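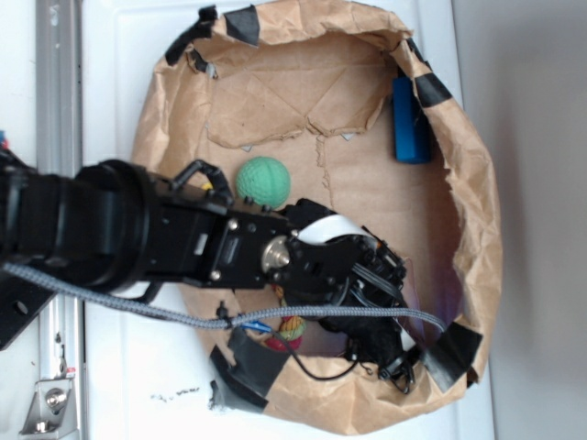

Shed notebook, April, late evening

Bag night again. Celina got to the Tistberg shed before me and had the kettle on, which put me in a good mood straight away, and I needed it after the bus. We've given up on the plastic tub for now (too slippery, and the sound of fingers scraping along it was doing my head in) and gone over to the big brown paper bag with its sides rolled down and black tape stuck around the rim. It looks like something a raccoon made, but I'm fond of it.

The arm is bolted up on its rail and the Cluto board is behaving, so tonight was all about picking things up. I added up the receipts while Celina was fiddling with the cables and we are now at $2,288 between us, not counting the second-hand monitor or all the tape. I'd promised myself I'd stop at two thousand. Oh well! The Rawat motor was the big one and I don't regret it one bit, it's so much quieter than the old one.

First go was 20 tries with the green ball, just to warm up. It's squashy enough to forgive bad aim and the gripper got it 14 times, a huge jump from last month. Then the blue block, which kept ending up against the side of the bag where the fingers haven't got much room to open. Celina wants to teach it to nudge the block into the middle first. I want to come in at a steeper angle and see if we can get away with being lazy.
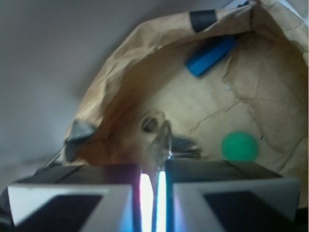 and of course once we'd started arguing over angles the tea went cold. We tried mine for a while and hers for a while and I'd call it a draw, although she has written "Celina 1" on the whiteboard in very large letters.

The paper floor is getting pretty sad. It's torn and creased all over, and I keep wondering if a fingertip will snag in one of the rips. Celina Szczepańska, queen of tape, says it has another month in it.

Keys are the thing I really want to crack. They're flat and floppy, and the shiny fob throws me off when I'm lining things up. I did a few by hand on the controller to get a feel for it and now my thumbs hurt. Going for the ring seems better than going for the keys themselves — more to write on that once I've had some sleep. 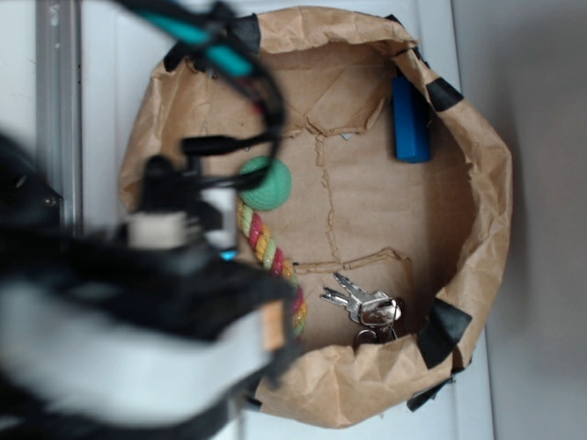

Block, green ball and keys in the bag, arm coming in from the left.

Still to do: order softer finger pads from Olstead, tidy the wiring over the gripper, and get 40 clean grabs saved before we change anything else. I left at 2 minutes to eleven and ran for the bus. Caught it!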